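공방 노트 / 2025년 6월

토분 유약 쪽 다시 시작. 지난번 배치에서 핀홀이 너무 많아서 처음부터 짚어보기로 함. Kavitha가 적어둔 메모랑 내 메모가 서로 안 맞는 데가 있어서 여기다 한꺼번에 정리해 둔다. 나중에 보는 사람은 빨간 펜으로 고쳐도 됨.

대상: 재유약 39번. 나무재 베이스, 투명에 가까운 회녹색 나오는 것. Lesden 쪽에서 찻잔 세트로 주문 넣은 그 색.

증상
- 굽 근처, 안쪽 바닥에 핀홀 몰림. 바깥벽은 괜찮음.
- 손잡이 붙인 자리에서 유약이 말려 올라감. 크롤링이라고 봐야 할듯.
- 색은 거의 맞음. 조금 누렇게 뜬 것도 있는데 그건 가마 위치 탓 같음. 윗단이 늘 그렇다.

의심 가는 것
1) 초벌이 낮았다. 지난 초벌 때 콘이 덜 누웠는데 그냥 꺼냈음. 내가 그랬음. 기물이 물을 너무 빨리 먹어서 유약이 두껍게 붙고, 안에 남은 가스가 본벌 때 늦게 빠져나왔을 가능성.
2) 재를 덜 씻었다. Abelardo는 두 번만 헹궈도 된다는데 나는 손에 미끈거림 남는 동안은 계속 헹구는 쪽. 이번 재는 누가 몇번 헹궜는지 기록이 없음. 제발 통에 적어두자.
3) 체 문제. 고운 체 가장자리가 살짝 들떠 있었던 걸 어제 발견. 굵은 알갱이 섞여 들어갔으면 핀홀이랑 상관 있을 수도.

오늘 한 것
유약통 바닥 긁어서 가라앉은 것 전부 풀고 다시 체질. 오래 걸림. 바닥에 딱딱하게 굳은 층이 있었는데 주걱으로 안 떨어져서 결국 손으로. 벤토나이트를 마른 채로 넣은 사람 누구냐 (나일지도). 다음부터는 뜨거운 물에 미리 풀어서 하룻밤 두고 넣을 것.

비중 다시 잼. 처음에는 너무 되직해서 물 조금, 또 재고, 물 조금. 세 번째에 손가락 담가 보니 지문 윤곽이 겨우 비치는 정도. 이 느낌이 제일 낫다. 수치로 남기라고 Tuulikki가 늘 뭐라 하는데 맞는 말이긴 함. 비중컵이 찌그러져서 숫자를 못 믿겠다. 새 컵 주문 목록에 올렸음.

시험편은 6개. 전부 같은 흙, 같은 날 밀어서 찍은 것. 조건만 다르게:
가. 지금 유약 그대로, 한 번 담금
나. 그대로, 두 번 담금
다. 물 더 탄 것, 한 번
라. 물 더 탄 것, 두 번
마. 재 다시 씻어서 새로 만든 소량, 한 번
바. 마와 같은데 기물을 젖은 스펀지로 닦고 나서 담금

뒷면에 산화철로 기호 써둠. 라 글씨가 번져서 나처럼 보임. 헷갈리지 말것. 라는 모서리 하나 떨어져 있음.

담그는 시간은 속으로 세서 했음. 셋. 나와 라는 첫 겹이 손에 안 묻을 때까지 말리고 두 번째. 나는 말릴 때 벌써 가장자리에 실금이 보임. 이러면 본벌에서 말려 올라갈 확률 높다. 적어도 크롤링 원인은 두께라고 봐도 되지 않을까. 아직 단정은 안 함.

바는 의외로 고르게 붙었음. 스펀지로 닦은 게 먼지 때문에 효과인지 물기 때문에 효과인지는 모르겠다. 다음에는 닦고 완전히 말린 것도 하나 넣어봐야 함.

가마
Walter가 다음 본벌 칸 하나 비워준다고 함. 중간단 왼쪽. 온도는 늘 하던 대로 가되 꼭대기에서 유지 시간을 늘려보기로. 전에는 유지 없이 바로 껐음. 가스가 빠질 틈을 주자는 것. 식힐 때도 초반은 천천히. 초벌 쪽은 기록지에 728에서 한 번 멈춘 흔적이 있는데 왜 멈췄는지 아무도 안 적어놨음. 정전인지 프로그램인지. Aleksi한테 물어볼 것. 만약 정전이면 1)번이 제일 유력해진다.

열전대도 좀 의심스러움. 콘이랑 컨트롤러가 계속 어긋난다. 보호관 겉은 멀쩡한데 속은 모르지. 바꾼 지 오래됐고. 이번에는 콘을 위, 중간, 아래 다 넣기로.

재료 메모
장석은 Pruvon 것 거의 다 씀. 새 포대는 Faulkner 것인데 성분표가 조금 다름. 칼륨이 낮고 나트륨이 높은 편. 그대로 바꿔 넣으면 더 일찍 녹을 테니 39번에는 당분간 섞지 말 것. 따로 작은 배치 만들어서 비교 먼저. 석회석은 충분. 규석도 충분. 재는 남은 것 약 50킬로, 이 중에 씻은 건 얼마 안 됨.

재 씻기는 날 좋을 때 마당에서 몰아서 하자. 첫 물은 독하니까 화단에 버리지 말고. 장갑 꼭. 지난번에 맨손으로 했다가 손등 다 텄음. 헹굴 때마다 통에 작대기 하나씩 긋는 걸로 통일.
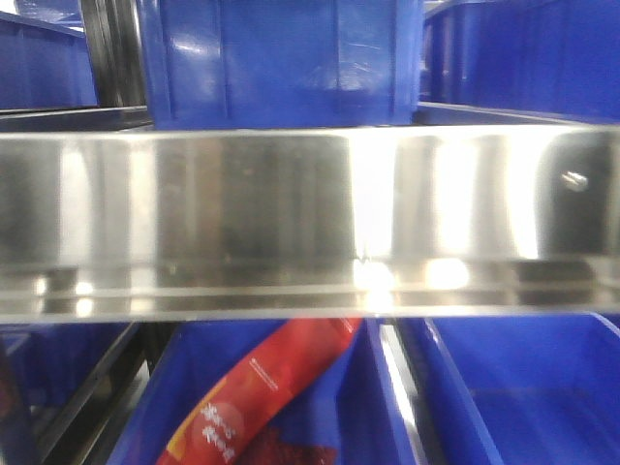 다 씻은 재는 얇게 펴서 말리고, 마르면 덩어리 깨서 체. 체질할 때 마스크. 창문 열어도 마스크. 예전 재랑 새 재는 절대 한 통에 붓지 말기. 나무 종류가 다르면 색이 또 달라진다. 이번 것은 참나무가 대부분이라는데 소나무도 좀 섞였다고 들음. 색이 누렇게 뜨는 게 이쪽 때문일 수도 있겠다. 위에 가마 위치 탓이라고 쓴 거 반쯤 취소.

Kavitha 메모랑 안 맞는 부분
- 카올린: 그쪽은 생카올린 전량. 내 것은 절반을 소성 카올린으로. 지난 배치는 Kavitha 방식이었음. 생것만 넣으면 마르면서 더 줄어드니까 실금이랑 맞아떨어짐. 다음 배치는 절반씩.
- 물 양: 그쪽 숫자가 작음. 아마 재를 덜 마른 상태로 달아서 그런듯. 확인 필요.
- 체: 같은 체인데 이름을 다르게 부르고 있었음. 허무하다. 손잡이에 테이프로 표시함.

Lesden 건
납품은 9월이라 아직 여유는 있음. 그래도 시험편 결과가 나쁘면 Wundora 흙으로 바꾸는 것까지 생각해야 하는데, 그러면 수축률부터 다시라서 하기 싫다. 찻잔 굽 안쪽을 조금 더 얇게 깎는 것도 방법. 지금 바닥이 두꺼워서 벽이랑 마르는 속도가 다르다. Abelardo가 굽칼 새로 갈아놨으니 다음 물레 때 몇 개는 얇게 깎아볼 것.

할 일
- Aleksi: 초벌 멈춘 이유
- 체 새로 하나, 비중컵
- 소성 카올린 남은 양 확인. 없으면 직접 구워야 함, 가마 한 구석이면 됨
- 시험편 밑에 받침 깔기. 다, 라는 흘러내릴 것 같음. 선반 또 갈아내기 싫다
- 닦고 말린 시험편 하나 추가 (기호 사)
- 유약통 뚜껑에 날짜랑 만든사람

가마 열면 결과 밑에 이어 적겠음. 먼저 여는 사람은 뒤섞지 말고 놓인 순서 그대로 작업대에 꺼내주세요.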